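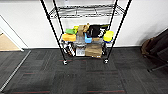 How to sort out a cleaning cupboard and keep it sorted

Thursday, January 25, 2024

Most cleaning cupboards fill up the same way. A bottle goes in because it was on offer, another goes in because the first one was at the back and you forgot you had it, and after a year there is nowhere to put the dustpan. This guide covers emptying the cupboard, deciding what to keep, and putting it back so that you can find things. It took me one afternoon, and most of that was wiping bottles.

You will need a bin bag, an old towel, warm water with a little washing-up liquid, a roll of labels, a pen and a tape measure.

Step 1. Empty it completely

Take everything out, including whatever is hanging on the back of the door. Put the old towel down first if you are working on a floor you care about. Stand the bottles upright and keep anything with bleach in it away from everything else, particularly limescale removers and other acids. The two must never mix, and a leaking cap is enough to cause trouble.

Wipe the inside of the cupboard from the top down and leave the door open until it is dry. If there is a pipe in there, run a dry tissue round the joints. A damp tissue means a slow leak, which needs dealing with before anything goes back.

Step 2. Throw out what is finished

Go through the bottles one at a time. Get rid of anything that has separated and won't shake back together, anything with no readable label, and any spray with a broken trigger unless you have a spare that fits. Don't pour leftovers down the sink. Most council tips take household chemicals, but check the website first, as ours only takes them on certain days.

Sponges go when they smell or start to crumble. Cloths last much longer than people think. Wash them hot without fabric softener, which stops them soaking up water, and move the thin ones down to floor duty.

Where you have two part-used bottles of the same product, use up the older one first. Don't top one up from the other unless they are the same make and the same strength.

Step 3. Group by job

Group things by the job you do with them. Grouping by type looks neat, but it means going to several places every time you clean the bath. My groups are kitchen, bathroom, and floors. Polish, spare bulbs and the odd tin of something for the oven live together in a box at the back.

Each group needs its own container. Measure the shelf before you buy any, and allow room for your hand to get in over the top. 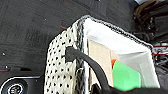

Step 4. Choose containers that suit what goes in them

Wet things need air. Cloths, brushes and sponges should go in something with holes or an open weave, and should be wrung out well first. Bottles are better in a solid tray or tub that will catch drips. A removable liner is worth having if you can get one, as it can be washed on its own.

Handles are more use than lids. You want to lift the whole bathroom group out, carry it upstairs and bring it back in one go.

Step 5. Put it back

Heavy bottles go low. Things you use every day go between waist and eye level. The top is for spares and for anything that children must not reach, though with small children in the house you should fit a catch on the door as well. 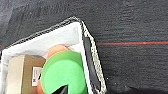

Floor space is the last thing to plan, and it is usually wasted. Long-handled tools should hang up, with the heads clear of the ground, so that brush bristles don't bend. Whatever is left over can hold one large container for bulky items such as floor cloths and spare bin bags. A rectangular basket is the shape to go for, as it will sit flat against a wall or into a corner where a round one leaves gaps. If it stands on carpet, keep liquids out of it.

Step 6. Label and keep a list

Label the front of each container with the job. Then write a short list of what you keep in stock and tape it inside the door. When you open the last of something, put a mark beside it, and take a photo of the list before you go shopping.

Go through the cupboard again in March, and after that whenever the door stops shutting properly.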